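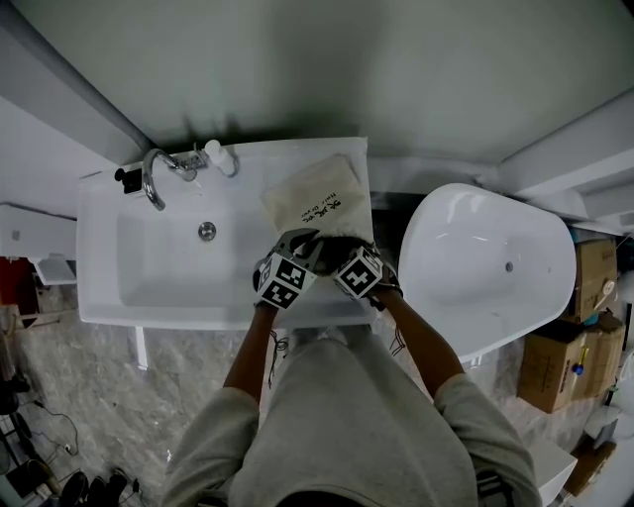
Open day at the Firnlow demonstration flat, Collville site, February. The programme promised manipulation data collection in domestic rooms and the visit kept to that: 25 places, a short talk in the Fitzgerald building, then down to the bathroom set for the rest of the afternoon. My interest is pose tracking, so these notes lean that way. Bare-hand work is recorded with dark gloves carrying marker cubes on the backs of the hands. With both hands pressing on the folded cloth beside the basin, the cubes stay well clear of the fabric, and that answered my first worry about the mounting height. My second worry was glare off white ceramic and I still have it. The tracking package is called Nurnier and is written in-house. They gave a target of 3000 usable episodes for the bathroom tasks. I asked what made an episode unusable and was told marker dropout was the main cause, followed by operators starting before the sync signal.
Posted by tolerance_stack, 21:14

Thanks for writing it up. Did they give a figure for the dropout? "Main cause" could mean anything. Also, did they say which camera the cube poses are solved from? If it's head-mounted only, you lose the marker whenever the wrist rolls far enough, cube or no cube.
Posted by kelpie_bus

No rate given. The one hard number was that 103 episodes had been thrown out in the last batch, without saying how large the batch was, so it can't be turned into a percentage. The solver takes the head view as primary. I asked about a fixed camera in the corner and the reply was "under review".
Posted by tolerance_stack

103 out of an unknown total is not a result. I went to the earlier session the same day and came away less impressed. Fiducials on the back of the hand give you the hand's pose and nothing about the fingers. For wiping and pressing that may do. For unscrewing a cap it won't. They should have spent the time on the grippers, where at least the geometry is the same as what goes on the arm.
Posted by m6_washer

I don't agree. The gloves are there to catch what people do when they aren't limited to two fingers. You can take contact order and approach direction from that even with no finger joints at all. And they did show the grippers, in the second half. Perhaps your session was cut short. Mine had the hand-held units out for a good while, one with a marker cube on top, mesh pads on the fingers, and the vanity unit with its drawer pulled out as the place to work. 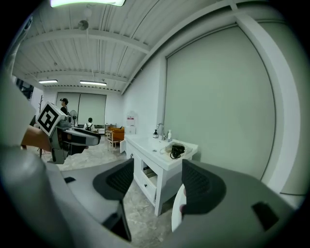
Does the opening of the gripper fingers have to be measured separately from the pose?
Finger opening is recorded as its own channel and lined up with the pose track afterwards, using the sync signal at the start of each episode.
That was in the handout, page two, if you kept it.
Posted by tolerance_stack

I didn't keep it. Fair enough on the grippers, we got ten minutes at the end with people already putting coats on. My point about the gloves stands. Contact order from a back-of-hand marker is inference, and I'd want to see it checked against something.
Posted by m6_washer

Is the alignment a single offset per episode, or do they correct for drift as well? At 300 seconds a take you would see drift on cheap clocks.
Posted by kelpie_bus

Single offset, going by the handout. 300 seconds was given as the upper limit for a take and most are meant to be far shorter. I ran a similar arrangement at work with two free-running recorders and had to add a second sync at the end of each take. It cost us very little. I put that to them and it was written down, for what that's worth.
Posted by tolerance_stack

End sync is the right fix. You can interpolate between the two and forget about it.
Posted by kelpie_bus

Only if the drift is linear. Ours wasn't once the recorder warmed up.
Posted by m6_washer

Over five minutes? What recorder?
Posted by kelpie_bus

Old one, no temperature compensation, bolted to a motor housing. I grant it's a poor comparison. Is there another open day? I'd go again if they ran gloves and grippers on the same task.
Posted by m6_washer

None announced. The sign-up form had a box for requests, so I'd put the same-task comparison in there. Parking at Collville is round the back of Fitzgerald, the front barrier doesn't read visitor passes.
Posted by tolerance_stack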